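Hjalti Zoëga answers the door with a hex key between his teeth and waves me through to the back. I'd come up to Durkberg to talk about the robot arm he's been building at home, and I'd barely got my boots off before he was telling me about gear slop.

"It's the third one," he says. "The first two are in that tub. I'm not ashamed of them, but I don't want you to look at them either."

The new arm is called Rititz, after a word his niece made up. He started it last November, working evenings after his shifts, and he reckons he's printed 126 parts so far (he keeps a notebook, because he's that kind of person). A lot of those were the same wrist bracket over and over until it stopped cracking.

I ask what it's cost him. He laughs for quite a while. "I told myself 300 dollars. Nearly 300 went on motors before I'd bought a single screw!"

What he wants it to do is fold. Towels, tea towels, whatever's in the basket. I figured something hard like a block would be the sensible place to start, and he agrees — then says he got bored of blocks in a weekend.

"A block stays a block. You pinch cloth in one spot and the whole thing's a different shape. I love it. It drives me up the wall, but I love it."

The colour of the cloth matters more than I'd have guessed. He likes working with blue because the little camera at the wrist can tell it from the pale floor, where a beige tea towel gave him no end of grief. 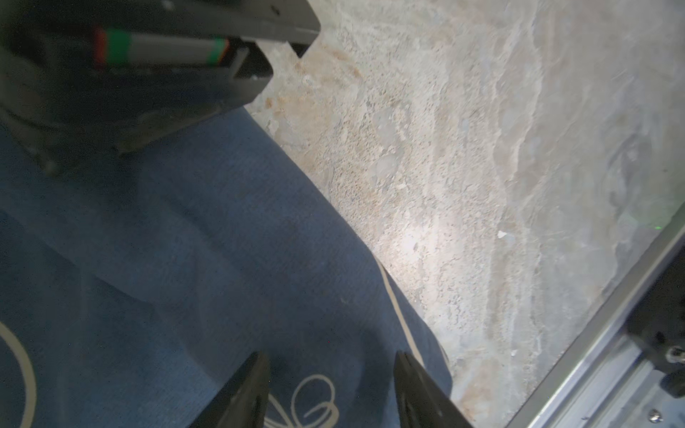
Rititz's view from the wrist, fingers over the blue cloth.

The fingers are his favourite bit. He drew them himself, 21 versions, and the ones on there now come to a narrow tip. "Fat fingers just shove the fabric along," he says. "I wanted something that could get in at a fold."

So can it fold a towel yet? He tips his hand from side to side. In half, on a good day. In quarters, he still goes in and helps.

Next on the list is quieter motors, and after that he'd like to take it down to the shared workshop in Jokberg, where they've got a proper bench and a mill. He's already pencilled in the drive.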